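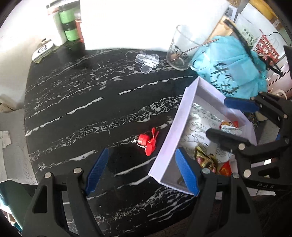 Final report, media studies group project, Dilek Yüksel and Maritza Apaza. Our question was how people pick a show on a streaming service, and if a monthly "what's new" list changes what they pick. We used Trultent, the campus streaming app, which puts out a list every month. Everyone filled in a diary sheet at home, 37 people, and we ran one group viewing as well. Snacks matter more than we planned for, by the way. Candy in a silver and red wrapper, a gold and red snack packet, all in a white box lined with printed paper -- stuff like that came up in the diaries over and over, people choose the snack and then a show that's the right length for it. We added a snack column in week two. Should of had it from the start.

Method. Diary for 7 weeks. Write down what you watched, where you heard of it, did you finish. The November list had two big titles on it, Hadine (crime drama, second season) and Drarkthorpe (spooky house, one season, very slow). Also Tamiru, a cooking documentary way down at the bottom. Maritza did the diaries, Dilek did the interviews and the chart.

Results. Most people never read the list. They scroll the home screen. The ones who did read it started Hadine and mostly finished it. Drarkthorpe got started a lot and dropped after episode one. Tamiru was the surprise, almost all word of mouth, roomates telling roomates.
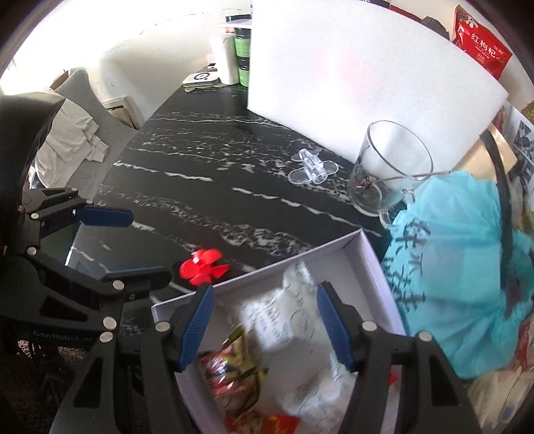
Where people watch came up in the interviews too. Bed first, then the couch, then a table with a laptop on it. The table people finish more episodes, not sure why, maybe less falling asleep. A black table with white jagged veins like this one, a shallow box open on it, that's the kind of setup they meant. Bed people quit early and re-watch the same half hour the next night.

Problems. Diaries were late. Two had the wrong titles in them. The sample is all students so don't stretch it to anyone's parents. Word limit was 2,000 and we cut 300 words of interview quotes, they are in the appendix -- ask Dilek if the file won't open.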